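How to Turn Over a Furnished Room Between Guests
Last updated March 21, 2024, by Raghavendra Hegde

This procedure covers a single furnished bedroom with a private bath. It assumes the previous guest has checked out and the room has been released in your booking calendar. Kitchens are covered in a separate guide.

What you need
One clean linen set, two microfiber cloths, all-purpose spray, glass cleaner, a vacuum with a crevice tool, trash bags, and the room checklist.

Step 1. Open and inspect
Open the window and turn off the heating. Walk the room once without cleaning anything. Check the drawers, the closet shelf, the outlets and the space under the bed for items left behind. Bag anything you find, write the room number and date on it, and store it for at least 4 weeks. Photograph damage before moving furniture.

Step 2. Strip the bed
Remove pillowcases first, then the duvet cover, then the sheets. Fold each piece inward so that hair and crumbs stay inside. Check the mattress protector for stains and replace it if there are any. Carry linens out of the room immediately – do not pile them on the carpet.

Step 3. Empty the trash
Collect the bathroom trash before the bedroom trash. Wipe the inside of each container and let it dry for 5 minutes. Seat the new bag fully and fold the excess over the rim.

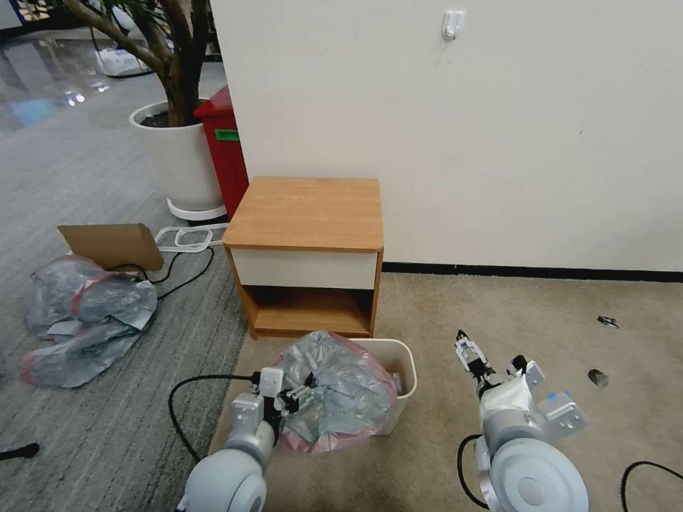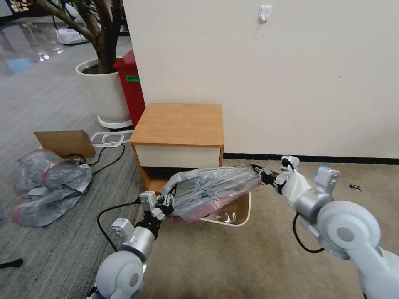 Nightstand, bin and bag.

Bags sized well above the container can be knotted at one corner to take up slack. Do not store spare bags at the bottom of the container if it is used for food waste.

Step 4. Dust from high to low
Start with the door frame and curtain rod, then the headboard, lamps, nightstand and baseboards. Spray the cloth and not the surface. Unfinished or oiled wood gets a dry cloth only.

Step 5. Make the bed
Fit the bottom sheet at the head end first. The duvet should hang evenly on both sides. If you use the Alaoui fitted sheets, the label goes at the bottom right corner.

Step 6. Vacuum
Work from the far wall toward the door. Use the crevice tool along the baseboards and behind the bed legs. Every October, or after any stay longer than a month, pull the bed out and vacuum the full area beneath it.

Step 7. Reset and close
Set the thermostat, close the window, test each lamp, and sign the checklist. Kekeli Antwi's printable version has a second signature line for inspections – use it if two people share the work.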